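Jollgate open day, the short version

Back from the Rirnanix open day at Jollgate, feet killing me, typing this before I forget it all. Went in August heat. No fans. Queue for the coffee van was worse than the queue for the robots.

Main hall first. Rurex arm sorting parcels, 274 an hour on the board when I got there. Dropped one, got a cheer. Then the Vasconcelos stand, shelf picking, which is what I came for. Slow but tidy. They want 100 clean picks in a row by next summer. I'd have stayed longer but they were closing teh side door at four. 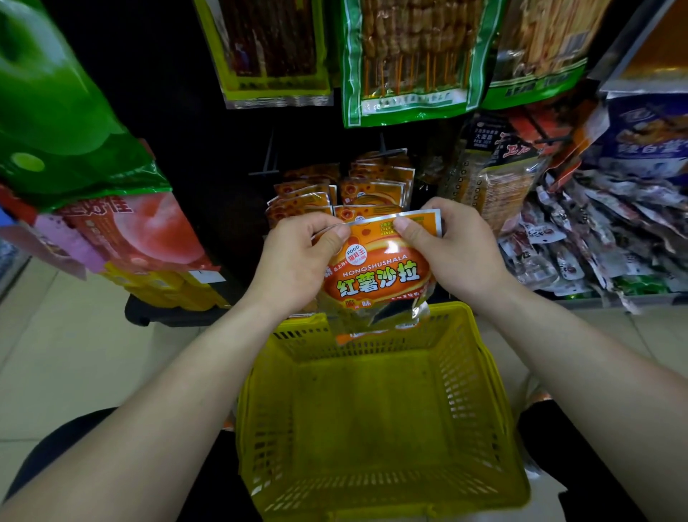

Picking is the hard bit, everyone on the stand agreed on that. Boxes fine, tins fine, anything floppy and it all goes wrong. Take a shiny foil packet like the orange HONGSHUSHALA one, held in both hands over the yellow basket, with a load more the same overlapping on the hooks behind. Easy for us. For a gripper, horrible. Asked about peg hooks and got a long answer I only half folowed. Leaflet's in my bag somewhere, will add the link tonight.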